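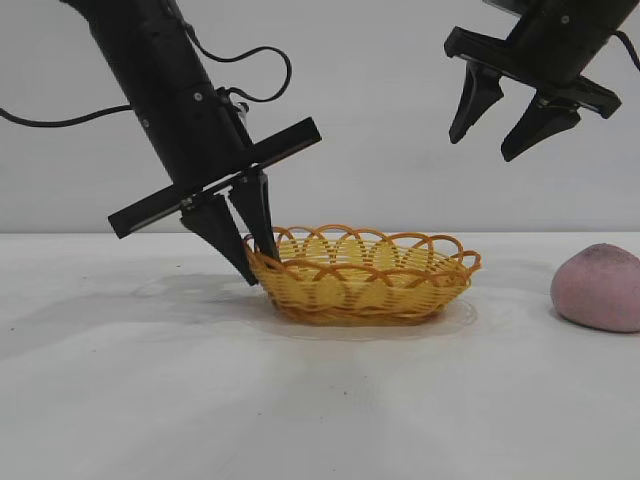 "Don't touch the table," Yaowalak said.

Alois wasn't touching it. Hands in pockets. Sixty-two runs since lunch and the left arm – she called it Tullora, the right one was Ukora – still closed its fingers too soon.

"Offset's wrong."

"Offset's fine. It's the cable. Drags on the elbow."

He zip-tied the cable. She typed. The garage heater clicked off and niether of them got up. 400 lines of code she'd written in January, in mittens mostly, and one yellow basket to show for it. Her mother's basket. Her mother wanted it back.

"Again?"

"Again."

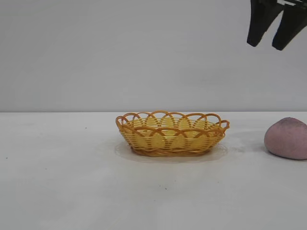
She kept her eyes on the log. Numbers going by, then a stop. Waiting on the grip.

"What's it thinking," Alois said.

"It isn't. It's got a timeout. 2,000 milliseconds."

Long ones. He counted under his breath, got it wrong, started over. Upstairs a phone rang and rang.

"That'll be your mother."

"Tell her tommorow."

"You tell her."

Run 63. She put her thumb on the space bar and left it there.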